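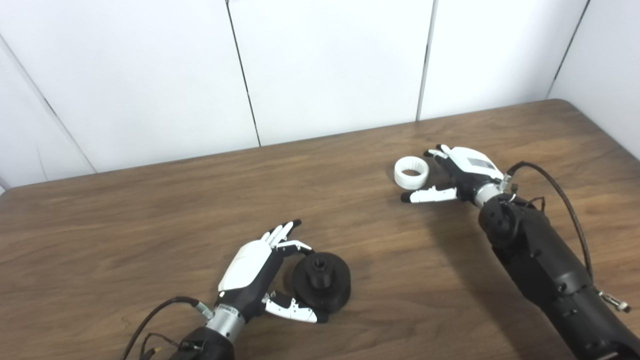 We make the Mirnon two-hand bench for small shops like ours, the kind where people sit and put little parts together all day long. I ran the sub-assembly corner at Flarnwood before I ever sold anything, so I know what that does to your thumbs by the middle of the afternoon! Mirnon's hands have four slender fingers and a proper thumb, so a ridged white ring or a black round part with a collar on top can be gripped the way you or I would grip it. You don't have to buy a new gripper every time the part changes (I had a drawer full of those once, never again).

So what does it change for the people? At Flarnwood it took over the fetching and holding on the ring job, and the folks who used to do that now do the setup, the checking and the odd parts that Mirnon isn't good at. Gülizar Toprak moved to final inspection in July and trains the new starters too. We kept everyone on, and I'd ask you to plan for the same before you order – people learn the bench a lot faster when they aren't worried about it.

Teaching it a part takes patience. Plan on 100 practice picks for something simple, more for shiny or dark pieces, and let the people who know the part do the teaching. They'll spot a bad grip long before I will.
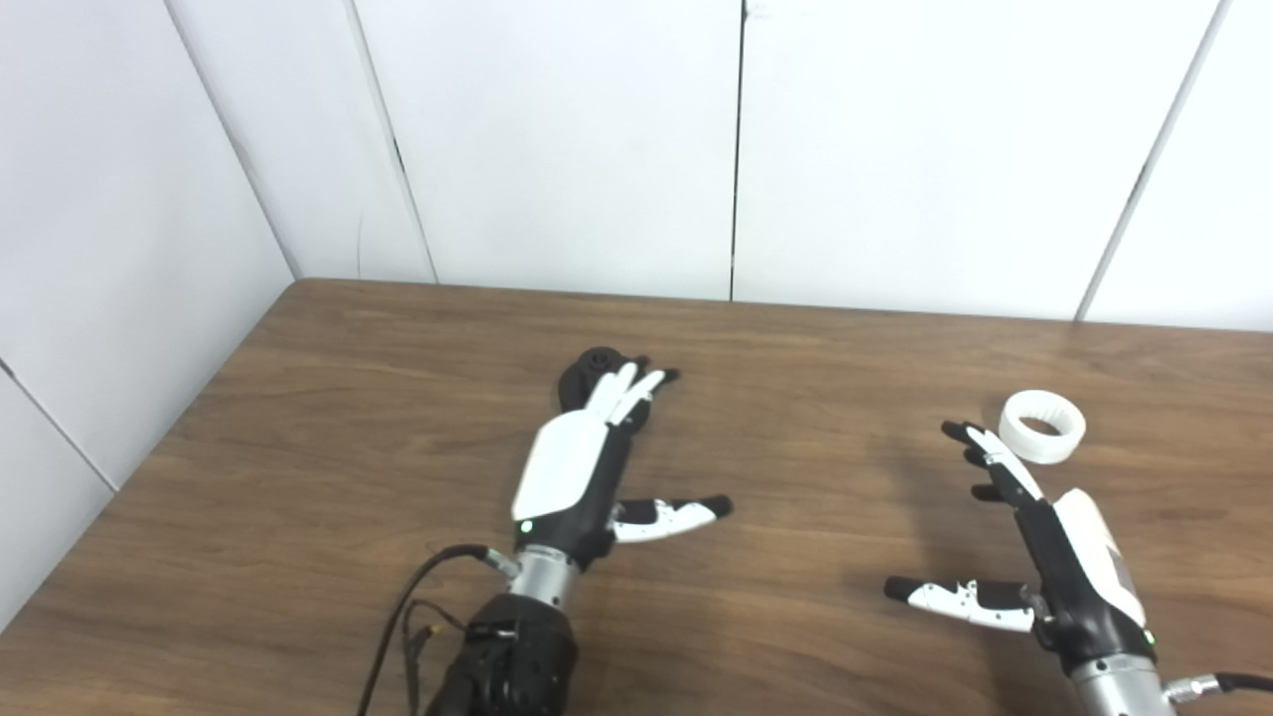
Fotini Papadakis wrote to us that the first weeks were harder than she'd expected, mostly on account of the breaks. Her crew used to stop together when the tray ran out, and with the bench feeding them steadily there was no natural stopping point, so they ended up putting a break on the clock at 10:30 and again at 3. She'd buy it again, she said, but she'd sort out the breaks first.

I've added that to the setup guide, thank you Fotini!

What you get: two arms with hands, the wrist cables, the teaching software and two days with one of us at your place. Spare fingertips come in packs, order code 67. The bench guide is 123 pages, and yes, there's a short version. Service is due every 3000 hours – call the Vesemside workshop and ask for Aušra Kuusk.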